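4.2 Level sharing and replay

Brellside is a physics puzzle game in which players build their own levels from a fixed parts list and then publish them for others. We looked at what happens to a level once it has been published. The study drew on 3,000 player-made levels, all uploaded in the first year after the editor opened, and on the play records attached to them.

Most levels were played very little. Around 90 per cent of all plays went to 13 authors, most of whom had been active in the earlier game Nullo and brought an audience with them. Levels by first-time authors were usually opened a few times in the days after upload and then dropped out of the listing. Takeda's coding of the level titles showed no link between a descriptive title and the number of plays.

Length mattered more. Players left long levels early, and they left earliest where a failed attempt sent them back to the start. Authors who placed a restart point halfway kept more of their players to the end. This held for easy and hard levels alike — difficulty was taken from the share of attempts that failed, as in Section 3.

We also compared levels that react to small changes in timing with levels that do not. In the first group the same build could succeed on one run and fail on the next. Players wrote more comments on these levels, many of them complaints, but they also came back to them more often. Ferri read a sample of 1,000 comments and found that the word "unfair" was used mainly for falling weights and seldom for ramps or springs. 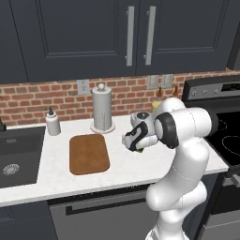 Figure 6. Simulated arm holding a small green object over a marble countertop.

The Kaneko physics engine was updated in May, part of the way through the study period. Levels uploaded before the update were not rebuilt by their authors in most cases, and we left them in the sample. Removing them changes the order of the middle-ranked levels but leaves the main result as it stands.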